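Pelicans, Again

Dwayne Tillman swears there were 700 pelicans on Lake Perau last September. I went out Saturday and got five, all asleep, plus a cormorant doing its wet umbrella impression.

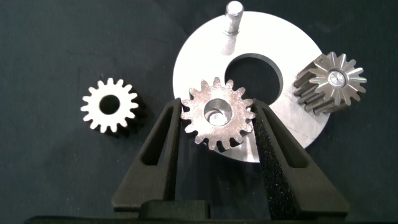

Gears and a plate on dark cloth.

Birdie Park brought the good scope and a thermos she didn't share. We sat in the Nerkville hide until my knees lodged a complaint. 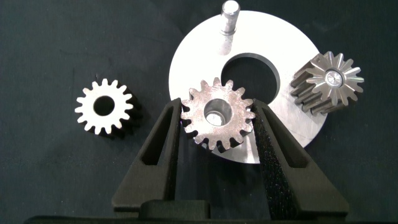 Around noon one pelican woke up, yawned its whole grey neck inside out and went back to sleep. Best behaviour we saw all day. 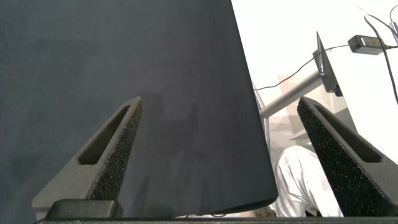

Dwayne says I should've gone to the north shore. Dwayne always says that.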